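Minutes, play kitchen and market stall group, Aug 4, 2021

Met in the back room at Nolte, starting a little after four since the tea took its time. Present were Lensa Worku (chairing), Jörg Hamann (writing this, so please forgive the length), Mireille, Tobin, and Mrs. Asante, who joined for the second half and brought the plum cake. Apologies from Priya, whose car is still at the garage.

**Last time's minutes**

Read and accepted. Tobin asked that we correct the spelling of Berkari, which I had managed to get wrong in two different ways on one page. Fixed, and sorry to them.

**Where the market stall stands**

Lensa gave us the news on the stall corner, and it was mostly good. The awning is up, the crates have been sanded again where they were catching on sleeves, and the younger group has been playing greengrocer nearly every morning. She told us a lovely story about a little boy who refused to sell anybody a carrot until they had said what they meant to cook with it. We all agreed he'd go far!

The stall has 34 pieces of play food at present, after the sorting in the spring. Mireille feels that is plenty for the small ones, who tend to tip everything out at once, but thin for the older table, where they like to fill real orders from a shopping list. There was a good long talk about this and we didn't quite settle it. For now the older table will borrow from the stall in the afternoons and put things back in the crates before pick-up.

**Weighing**

This took up most of the meeting, and happily so. The older children have been asking to weigh things “like at the store,” and Lensa would like weighing to become a regular part of the stall. She has drawn up a simple card for each child with three columns – what it is, what I think it weighs, what the scale says. Mrs. Asante liked the guessing column best and thought it should come first, before anyone is allowed near the scale.

Tobin raised the question of a balance with two pans against a digital scale. He's fond of the old kind and made a fair case for it, as you can see heavier and lighter without reading a number at all. Mireille pointed out that the older ones are keen on numbers just now and would be let down by anything without a display. We agreed to go with digital for the older table, and Tobin will look in his mother's attic for a balance that the little ones might have.

Some practical points came up and I'll set them down while I remember them:

- Only one item on the scale at a time, to begin with.
- A plate next to the scale for whatever is waiting its turn or has just been weighed. Mrs. Asante prefers a big one with a rim, so that round things stay put.
- An adult switches the scale on and off for the first couple of weeks.
- No leaning on the platform. Elbows count as leaning.

Jörg asked whether play food is too light to be interesting. Lensa said we could mix in real potatoes and apples, and the children could then find out which was which with their eyes shut. Much enthusiasm for this.

**Money**

We have $118 left in the play materials envelope. Atard has quoted us for a second set of vegetables and Sketodix for the printed cards, and Lensa thinks both could be managed if we print the cards on one side only. She'll write to them and report back. Agreed by everyone present, with Tobin asking that we keep $10 aside for batteries, as we always forget batteries.

**Any other business**

Mireille wondered if families might like an open afternoon at the stall in September. General warmth toward the idea. Mrs. Asante offered to bake, and we took her up on it before she could think twice. Priya will be asked about posters once her car is back among the living.

The hooks for the aprons are still too high. Jörg to move them down, and he means it this time.

**To do**

- Lensa: write to Atard and Sketodix, finish the weighing cards.
- Tobin: attic, balance.
- Mireille: shopping lists for the older table, a date for the open afternoon.
- Jörg: apron hooks, and these minutes to everyone by the weekend.

Closed just before six, with the last of the cake going home with Tobin. Next meeting in the same room, once Mireille has a date for us.
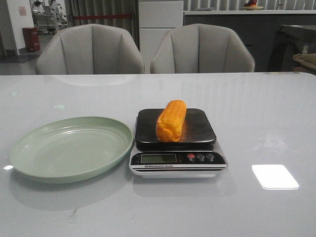
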